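### 3.2 Gathering the driving data

Learning to stay on a path requires examples of staying on a path, and these have to come from somebody. In our case they came from Vasco Fonseca, who steered the Pladow base by hand along the walkways of the Vamville grounds while the robot recorded its forward view and his commands. The setup borrows its logging code from Zanthorpe, our earlier indoor system, whose experience of weather was limited to a leaking ceiling.

We asked for ordinary driving. The operator was to keep to the pavement, slow down near junctions, and resist the urge to show what the base could do on grass. Plain runs past lawn, dirt and fallen leaves make dull viewing, but they are most of what a sidewalk robot meets, and a policy that has only seen tidy borders tends to treat leaf litter as a wall.

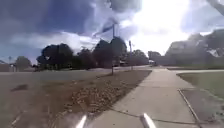
Each run was cut into clips of 10 seconds. After we threw out clips in which the base stood still (the operator is allowed to drink coffee, but the policy need not learn it), 2,460 remained. A further 166 were set aside for testing before anyone had trained anything, a precaution that spared us several tempting ideas later on.

Light gave us more trouble than steering. Camera exposure was left on automatic, as it would be in use, and facing the sun the sky could wash out to near-white while the trees below it went dark. Shade was worse. Our first policy, trained on the Lysenko set alone, had apparently concluded that a patch of sun on pavement was an obstacle, and it swerved around such patches with great care. We therefore kept all clips with dappled ground and sampled them twice as often as the rest.

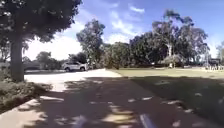
**Figure 3.** Forward view on a tree-shaded stretch of path, with patches of sunlight on the pavement and a brighter open area beyond.

Steering labels were smoothed over half a second to remove the small corrections that all human drivers make and few admit to. We did not smooth the speed channel. Doing so blurred the stops, and a robot with a vague idea of stopping was more than our insurance form had room for. Section 3.3 describes how the clips were weighted during training.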